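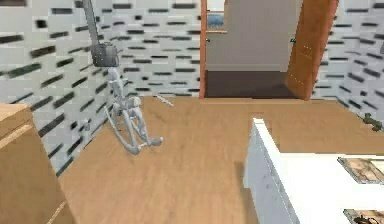 The Gidey club had one rule for the simulator round: the robot had to leave the room without touching anything. Sorkutard had nine tries.

On the first try it turned 180 degrees and drove into the cabinet. On the second it caught a runner of the rocking chair. After that the team argued until the janitor came by to ask about the lights.

"The door's open," said the girl who had written the steering code. "It just has to go there."

"It doesn't know it's a door," said the boy beside her.

She changed one line, then changed it back. She changed a different one — the turn limit, from 100 to 9 — and ran it again.

Sorkutard crept past the white table and over the threshold onto the dark floor. It stopped there. The log said step 1785.

"Now what?" the boy asked.

"Save it," she said.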